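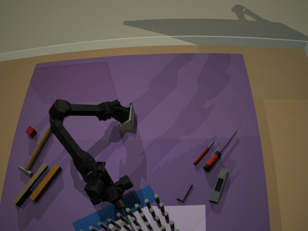 Workshop notebook — card sorting and the solo rules for Firkeo
25th September
Posted by the Dindton bench

Started the morning meaning to cut new tokens and ended up spending most of it on the solo rules, so the tokens are still a sheet of uncut board on the shelf and I'm going to stop feeling bad about it. The solo game has been bothering me ever since the last round of play. It works, you can get from setup to a final score without getting stuck, but the last third drags terribly and I find myself reaching for my coffee more often than the cards.

What I tried first was simply shortening the deck. Firkeo has 220 cards in the full box and the solo game uses every one of them, which seemed generous back in January and now just seems like a lot of shuffling (my poor thumbs!). I pulled the whole harbor suit and played again. Faster, yes, but the trader's favor track barely moved, and without the harbor cards you never get that lovely moment where two contracts close on the same turn. Put them back in.

Second try was the target score. At the moment you need 2000 points to win, and a decent player is sitting at 900 with half the deck gone, then everything bunches up at the end when the big contracts pay out. I moved the payouts earlier, so the blue contracts score as soon as they're filled and the red ones wait for the end of the season. That was much nicer to play. I kept looking up at the track and thinking, oh, I might do this — and then the storm deck took two of my ships and I was properly annoyed, the good kind of annoyed where you want to set it up again right away.

Left the 2000 alone for now. If we change the target and the payouts together we won't know which one did the work.

Things I noticed and don't want to lose:

The word "season" means two different things in the rulebook. On page four it's a round, and in the scoring section it's a set of rounds. I've penciled "voyage" over the first one, but I don't love it, so please cross it out if you have something better.

The Volico sleeves are too snug for the new card stock. They go on fine but the corners catch, and I bent the pilot card getting it out again. The old Goel sleeves from the drawer fit well, only we're short of them and they're the cloudy kind.

The storm card that says "discard a ship or pay" needs to say pay what. I've been playing it as three coins. I think I made that up.

Next time I'd like to play the early payouts with the storm deck shuffled in two halves, to keep the nasty ones from all turning up at once. I've left the deck split that way in the lid of the box with a rubber band around each half, so please don't tidy it. And cut the tokens.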